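Spare room, month two: the wallet bench

So the spare room is finally a leather room! I've been promising pictures since October, and a few of you have been very patient (and one of you, hi Yen-ting Kao, has been not patient at all). It's still a bit rough in there, but the table is in, the walls are white again, and I've been cutting and folding brown pieces almost every evening after dinner.

A quick rundown for anyone new. I make small flat things, mostly card sleeves and simple wallets, and I sell a few through Koltside when I have enough of them to bother. I used to do it all at the kitchen counter, which meant packing everything up before breakfast. Having a door I can close has changed my whole week.

The wooden table came from Sakia and it's the best 300 dollars I've spent on this hobby. It's heavy, it doesn't wobble when I punch holes, and I've already put one long scratch in it, so now I can relax.

Walls got two coats on a Saturday. I left the grey door of the electrical box alone, sticker and all, and painted neatly up to it with a small brush (okay, fairly neatly). The light switch is close enough to reach from my stool if I lean.

Thread and wax are from Bredex. I bought 3 spools in the dark brown and I'm through most of the first one. My friend Yu says I pull my stitches too tight and she's right, you can tell on the corners.

Next up is edges. I sand, wipe, rub, get impatient and start over, and a good edge still takes me 40 minutes. If you have a faster way, please write to me! More pictures once the next batch is stitched and I've found somewhere decent to hang my tools. 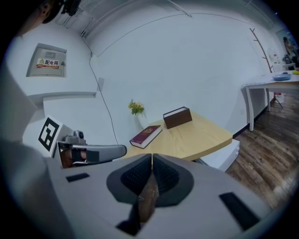
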